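Progress report to the Zalel Fund
Wallow Branch Library, Usville
16 Mar 2021

The grant paid for three things: longer evening hours, a home delivery service for readers who can't get to the branch, and repair of the local history collection.

Evening hours began in July and have continued without a break. Use is heaviest in the first hour after supper, mostly by students. We asked for money to stay open until nine and would like to keep that closing time next year.

Home delivery now reaches 189 households. Large print and audiobooks go out most. The route north of the river takes too long for one driver, and we have split it in two. Fuel costs are over budget as a result. We covered the difference from the printing line.

Of the 2,540 items in the local history collection, 1,000 have been cleaned and put in new sleeves. The Insaurralde bindery has returned 36 of the worst volumes.

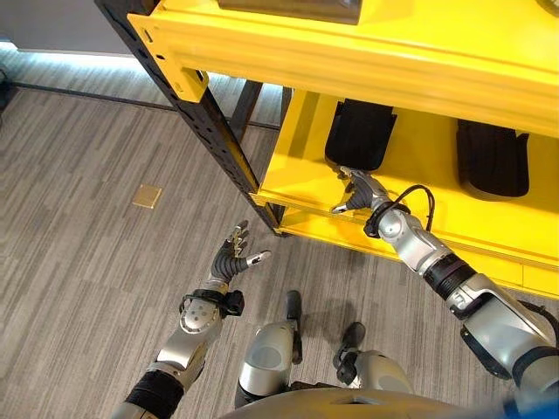 The remaining volumes will go to the bindery in smaller batches, so that readers are not without the town directories for long. The bindery has held its price. The newspaper clippings are slower work than we planned, and we ask to move the end date for that part of the grant to July. No added money is requested.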